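**Ticket 241 – hand won't commit to a grip on taped cartons**
Status: open
Opened by: Sioned Yorath
Assigned: Idris Vaughan

Okay, so I've been at this since Monday and I'm finally writing it up properly. The job is moving cartons off the floor at the Clodarau shop, the kind of thing our weekend kid does while looking at his phone. The hand comes down, hovers, shuffles its fingers a bit and then backs off with a "no contact" message. Happens on up to 8 tries in a row, then it'll grab one perfectly and make me look like a liar!

Already tried:

- restarted the Jisach controller (twice, sorry)
- put grip force back to 300, the Indberg default
- swapped in the spare fingertips
- ran the Beddoe hand check – passes every time 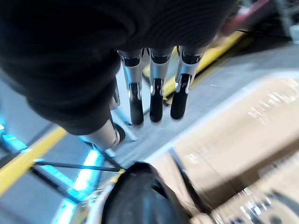 Grip force isn't my main suspect anymore. I think it's losing track of where the carton surface is, and shine would do that. Look at how much glossy tape is on the big box, with white streaks on it, and the fingertips are glossy black too, so maybe there's glare from both sides? Plain boxes from the same stack went fine for me, 4 out of 4.

**Idris, 2:15 pm:** Plausible. Can you dull the tape with some masking paper and run it again? Please leave force alone while you do, or we won't know which change did it.

**Sioned, 4:40 pm:** Papered one carton and it picked it up on the first go. One carton isn't much of a test, I know – I'll do the rest of the stack tomorrow. Boss asked if it can take over unpacking by November and I said ask me again when it can handle tape. Leaving this open.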